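Islow back room – minutes of the November catch-up
Minutes by Lavanya Venkataraman

11 shares | 2 comments

Present: Rekha Reddy, Armindo Sampaio, Loan Khương and me. Sowmya Nadar sent her apologies and a long list of notes, which I've worked in where they fit.

We got going late (my fault, I had the wrong key again!) and started with the notes from last time. Armindo pointed out that I'd written down the Fakden order as delivered when it had only been paid for. He's right, and I've fixed it. Everything else was fine.

1. Cloths

This took longer than anyone planned. We've ended up with cloths from three different homes plus the ones that came with the Balura boxes, and they all live in one heap. I love the salmon-pink one, it's big and it has a soft, slightly fuzzy look to it, and I'd like it kept for the table and not used on shoes or the floor. Armindo said a cloth is a cloth. Loan said he should come and do the laundry, then.
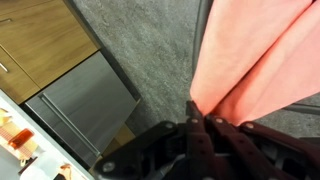

Rekha thought the pink should stay out of the heap completely and hang on its own hook by the door, and she wanted the same for any other large one we'd be sorry to lose. She also said that if we're going to fold, we should all fold the same way, in half and in half again, or the pile just slides off the shelf.

Agreed. Hooks to go up before the next meeting. Loan has some at home and will bring them in. Armindo will sort the heap and throw out whatever is too thin to be useful, but he has to show me first – I know what he's like.

2. The white table and what lives on it

Sowmya's note on this one was headed "PLEASE" in capitals. She'd like the play things to have a proper home so that we aren't hunting for the purple one every time we set up. We had a good few minutes on what the purple one even is. Rekha says a plum, I've always called it the eggplant, and Armindo calls it the ball. For the list it's going down as "purple" and we'll leave it there.

The hamburger stays, no discussion needed. So do the green block and the dark cup. Loan would like the cup and the green dish put away together, in the same tub, and I'm happy with that as long as the tub has a lid.

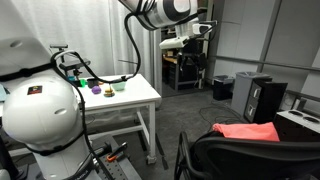 Sowmya also asked for labels. I'd found a roll of 100 in the drawer, so there's no need to buy any. I'll write them out by hand unless someone has nicer handwriting (Rekha, I'm looking at you). The labels go on the tubs only. Loan doesn't want anything stuck on the toys, and having spent an evening scraping old price stickers off the last lot, neither do I.

Armindo asked if the table could have a fixed spot, as it's on casters and goes wherever people lean on it. We tried to agree on one and couldn't. I like it near the curtain, Loan wants a clear way through to the other room, and both of us think we're being reasonable. We'll mark the carpet with a bit of tape and live with it until next time.

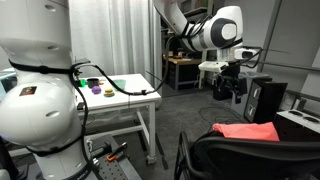 While we were on the subject of the other room, the workbench came up. It's cluttered, we all know it's cluttered, and Rekha offered to take it on if the rest of us keep out of her way while she does it. Offer accepted very fast!

3. Money

Short one. The Fakden order is paid, as above. Loan is owed for tape and tubs and has the receipt somewhere in her car.

4. Anything else

Armindo would like the meetings to start at 2 and finish when they finish. Fine by everyone there, and I'll check with Sowmya.

Still to do: hooks (Loan), heap (Armindo), labels (me), workbench (Rekha), and a spare key for me, please, from whoever has one.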